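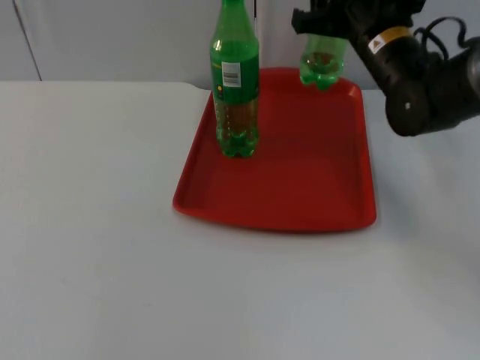 We use cookies to measure traffic on this site. By continuing to browse you accept our cookie policy.

FENLOW RELEASES TRAY AND BOTTLE SERVICE GUIDELINE FOR COMMUNITY MEALS

October 2022

Fenlow, a supplier of catering equipment and operating procedures to community kitchens, has released a revised guideline covering the placement of bottled soft drinks on plastic serving trays. The document, titled Ulari Tray Service Guideline, applies to table setting, carrying and clearing at seated meals where drinks are supplied in the bottle instead of poured at a counter.

The revision replaces the edition issued in May. It was prepared after a review of meal service at community halls during Ramadan, when a large number of trays are set in a short period before sunset and most are carried out at the same time. The review took in 284 service records. Spills and dropped bottles were recorded separately from breakages and food waste, and the location of each incident was noted as the setting bench, the aisle or the dining table.

The largest group of incidents occurred at the setting bench. Bottles placed at the near rim of a tray were knocked by the person adding plates and cutlery. The guideline therefore assigns bottles to the far end of the tray and requires that they go on before any other item. Food, cups and cutlery occupy the near part of the tray floor, within reach of the person seated. 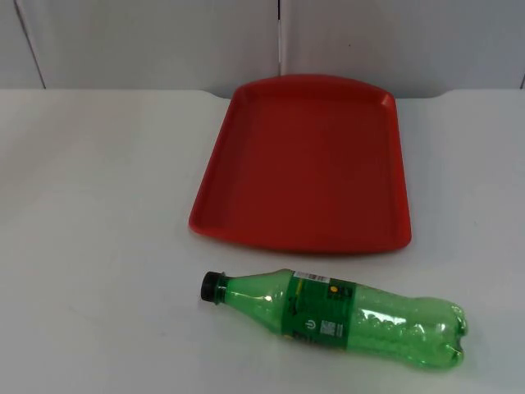 Setting begins with a clear bench. The tray is laid flat with one short side facing the person setting, and the bench surface is wiped between trays where there is visible moisture. Bottles waiting to be set are kept outside the tray. A bottle found on its side is checked at the cap and base before being stood up. Bottles with a damaged base are withdrawn, as the moulded feet must all bear on the tray floor for the bottle to stand squarely.

Where two bottles share a tray, the guideline requires a visible gap between them. The gap allows a hand to close around either bottle without disturbing the other. Neither bottle may rest against the rim. The raised edge of a standard cafeteria tray is intended to hold back sliding items and small spills, and offers little support to a tall container once it begins to tip.

The guideline sets out the following order of work at the bench:

1. Place the tray flat and confirm that it does not rock.
2. Lower the first bottle onto the rear left of the tray floor.
3. Lower the second bottle onto the rear right, leaving a clear gap.
4. Turn labels as required by the venue.
5. Add remaining items from the back of the tray to the front.

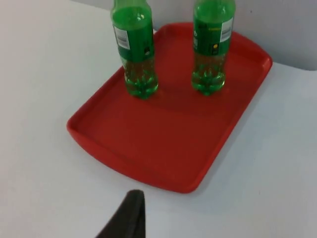 Bottles of different sizes may share a tray. In that case the taller bottle is set first and the shorter one second, so that the hand placing the second bottle does not pass over the first. Part-full bottles are permitted on family tables only and must be capped before the tray is lifted.

Clearing follows the reverse order. Bottles come off last and are laid or stood on the bench beside the tray, depending on whether they are to be returned to the table or sent to container deposit collection. Trays are stacked only after both bottles have been removed and the tray floor has been checked for liquid.

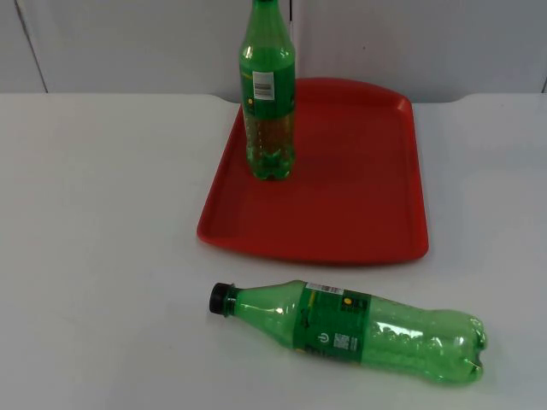

One bottle upright at the rear left of the tray, the second on its side on the table.

The procedure was trialled at the Aroleck community hall over 30 meal sittings, with 619 trays set by hall staff. Training took around 5 minutes per person and was carried out at the bench with a tray and two bottles. The trial used plastic trays and plastic soft drink bottles throughout. Glass bottles are outside the scope of the guideline and remain subject to each venue's own handling rules.

No change to existing tray stock is required. Venues using trays with a cracked rim or a warped floor should remove them from service before adopting the procedure.

The Ulari Tray Service Guideline is available to Fenlow account holders at no charge, as a printed bench card and as a full document with record sheets. Other venues may request a copy through the Fenlow enquiries desk. Venues holding the May edition are asked to recycle it once the new bench card has been put up.

About Fenlow

Fenlow supplies trays, dispensing equipment and written procedures to community halls, school canteens and non-profit meal programs. Its Ulari range covers table service and clearing.

Last updated: with the current edition of the guideline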